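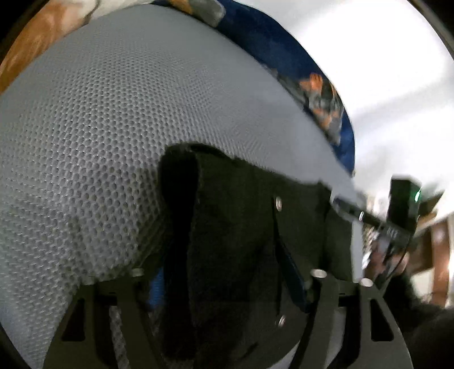
Posted in: Grant Updates > Household Support

Clastach Home Start: progress report to the Gilani Fund
July 2025
Prepared by Aishwarya Warrier, program manager

Summary

The Gilani grant pays for two things: moving-in support for households leaving temporary housing in Nosetine, and the lease on our storage unit on Clerero Street. Both are in place. We have supported 33 households since the grant began in April. The delivery side is running behind plan and we are asking to move a small amount between budget lines, as set out below.

Moving-in support

Of the 33 households, 17 were families with children and the rest were single adults or couples. Most were referred by the county housing office. The others came through the school district and two churches.

Each household gets a visit before the move, a list of what the new place needs, and one delivery. The visit was not in our original plan. We added it after the first few moves, when we took a full-size bed to an apartment with a stair too narrow to get it up. The visit takes half a morning and has cut down on items coming back to us.

The gap between getting the keys and getting a delivery is still too long. Our target is one week. At present it is 11 days. The main cause is the van, which we share with the food pantry and can only use in the afternoons. A second cause is short notice from landlords, and we do not expect that to change.

Clothing and bedding

We had planned to offer furniture and kitchen items only. Families kept asking for work clothes and bedding, so we started keeping both. Work pants and plain dark shirts go fastest, mostly to people starting warehouse or restaurant jobs. We are short on larger sizes and on anything for teenagers.
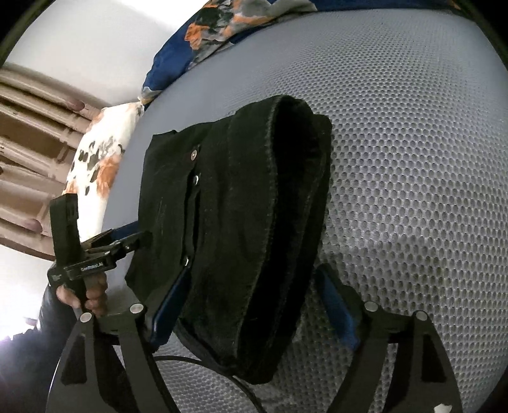
Clothing is sorted by size and kept on open shelving at the back of the unit. Items that need a button or a hem go to a sewing group at the library, who have been sending them back within two weeks. Anything past repair goes to a textile recycler in the next county. There is no charge for that, but we have to drive it over ourselves.

Bedding has been harder. We only pass on sheets and pillows that are new in the package, and we have run through the supply we bought in the spring. Blankets can be used if they have been laundered.

Storage unit

The lease was signed at the rate in our proposal. The landlord fixed the roof leak before we moved in. The loading door still sticks and we have asked twice for it to be looked at. Insurance is paid through the end of the lease year.

Staffing

The delivery coordinator position was filled later than planned. We received 26 applications and offered the job to a person who had run routes for a medical supply company. The late start left part of the salary line unspent.

Request

We would like to use the unspent salary to rent a second van two mornings a week through the fall, and to buy new sheets and pillows. The total grant amount would not change. A revised budget is attached. We would need an answer before the school year starts, when referrals from the district go up.

Next period

- Bring the wait for delivery down to one week
- Set up a standing order for bedding
- Get the loading door repaired
- Start follow-up calls with households three months after the move

Related items

Clastach Home Start: original proposal
What we can and cannot accept
Nosetine rental deposit help: how to apply
Clerero Street drop-off hours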